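Search this site
Enter keywords
Search

The long table in Kiltetti

When I moved to Kiltetti I did not know how to eat with other people. At home my mother put the plates, we ate, and my father went back to work. Lunch took eleven minutes. So I was a little afraid when Phyllis Hebden, my neighbour across the road, told me that on Sunday I must come to the hall with one dish and no hurry.

The Kiltetti long lunch is older than the hall. It began in the packing shed at Sedgwick, when the fruit pickers came from many countries and each group cooked on its own fire. Müzeyyen Karaca, whose parents picked pears there, remembers that the children were the first to cross from one fire to another. "We were hungry for the other people's food," she told me. "Our own we knew already."

Her dish is still the one which finishes first. It is a tray of eggplant with rice, and she begins it on Saturday night. The neighbours bring lamb, noodles, pickled turnip, and a pavlova that Darren Pickering makes from his aunt's handwriting. He cannot read one word of the recipe, so every time he guesses it.
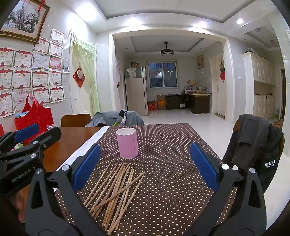
Page last changed: June, 9.40 pm

The town has 502 people, and in winter 139 of them came to one lunch, which is the record. Ruth Bellamy keeps the numbers in a school exercise book. She also writes the weather and who was sick.

What surprised me most is the quiet part. After the main dishes there is almost one hour when people only sit. Some peel mandarins. The old men speak about the bridge road to Kovbridge, which was promised to be repaired before I was born. I wanted to stand up and wash something, and Phyllis put her hand on my sleeve and said, "Leave it, love."

Poppy Hollis, who is 2 years older than my daughter, has now started to write down the recipes. She goes from kitchen to kitchen after school. The cooks do not measure, so she catches the flour in a bowl before it goes into the pot and weighs it. Müzeyyen's rice was 700 grams. Müzeyyen does not agree with this number.

I bring lentil soup. The first time, I carried half of it home again. Now I bring the bigger pot, and Darren asks for the bottom of it, where the onions are.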